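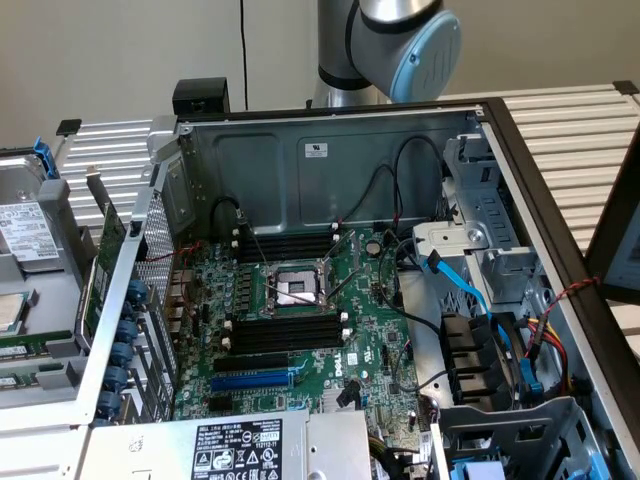 A Dell desktop tower lying open on its side, with the processor socket empty.

Visit to Birasitz, Ridport

Birasitz takes in old office computers, repairs the ones worth repairing and strips the rest for parts. The shop is on the east side of Ridport, behind the tile warehouse, and it opens to visitors once in the spring and once in the fall. I went to the May open day. Entry was free but you had to sign up ahead, and I was put in the afternoon group at 2:30.

Parking is on the street. The lot in front is kept clear for deliveries, and a van was unloading when I got there. The entrance is the gray door on the side, and there is a step up that is easy to miss.

The tour starts at receiving. Machines come in on pallets from schools, clinics and offices, most of them from the Ridport area and some from as far as Dedora. The delivery that morning was 91 desktops from an insurance office that had moved to laptops. Of those, 66 had already been marked for repair. The rest were waiting for a second look or going straight to parts. Each one gets a paper ticket with the date it came in, who sent it and whether the drive is still inside. Drives are wiped or destroyed before anything else is done with the machine, and the sender gets a sheet listing the serial numbers.

We could not go into the drive room. There is a window in the door but it was covered.

After receiving we went through to the part of the shop where the towers are opened. I have put memory in my own computer a couple of times, but I had never looked closely at an office machine with the processor out. The tower we spent the most time on was a Dell. With the case on its side you look straight down on the board, with the power supply along one edge and the drive cage on the right side. The socket sits near the middle of the board in a metal frame, with a lever that stands up when it is open. The pins are in the socket on this type, and our guide said they are the thing most often ruined by people working at home. A dropped screw or a thumb in the wrong place can bend several at once. He passed around a damaged board from the scrap bin and a magnifier. It took me a while to find the bent ones even when he told me where to look.

The order of work for a tower that is going to be rebuilt was written on a sheet taped to a cabinet. I copied down most of it:

Unplug, hold the power button, open the case.
Blow out dust (outside, not in here).
Check for swollen capacitors.
Check socket under the light.
Test memory one stick at a time.
Replace coin cell if the clock has been losing time.
New thermal paste, always.
Close up, run overnight.

Somebody had added "ALL the screws" in marker at the bottom.

The coin cell came up again later, when a woman in our group said her old desktop forgot the date every time she unplugged it. The guide told her that was very likely the battery and that she could change it herself with the power disconnected. Birasitz sells them at the counter. I bought one too, though I am not sure that mine needs it.

I asked how long a rebuild takes. With parts on hand, 15 minutes of actual work for an ordinary office tower, plus the overnight run. Finding the right part is slower. The big makers change small things between models, so a drive bracket from one year may not fit the next. The shelf of brackets and drive sleds along the back hall was the longest in the building, and it was labeled by model number in three different people's handwriting.
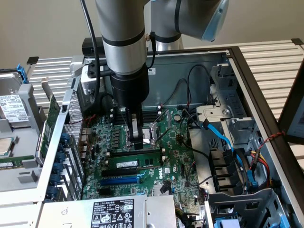 Patricio Barroso asked whether it still made sense to put this much work into a desktop when a new one costs less than it used to. He had brought in two towers from his own office and was deciding whether to leave them or take them home. The guide answered that it depends on the processor more than anything. If the old one can run a current operating system, a memory upgrade and a solid state drive will usually make it good enough for mail, forms and school work. If it can't, they would sooner take the parts. Barroso left one and took the other home.

The last stop was the store room, where finished machines wait for pickup. Many go to the Bermúdez center, which runs evening computer classes and lets students keep the tower they learned on. Others are sold at the front counter with a 3 month guarantee. Keyboards and mice are extra and come out of a large crate. The monitors were mostly gone by the time our group reached them.

A few practical notes for anyone going in the fall. Wear closed shoes, since they will turn you away from the shop floor in sandals. Bags go in the lockers by the door and you need a quarter for the lock. The coffee is in the office to the left, and the restroom is past it. If you want to drop off a computer on the same day, do it before the tour. The receiving desk closes at 4:00, and two people in my group had to carry theirs back to the car.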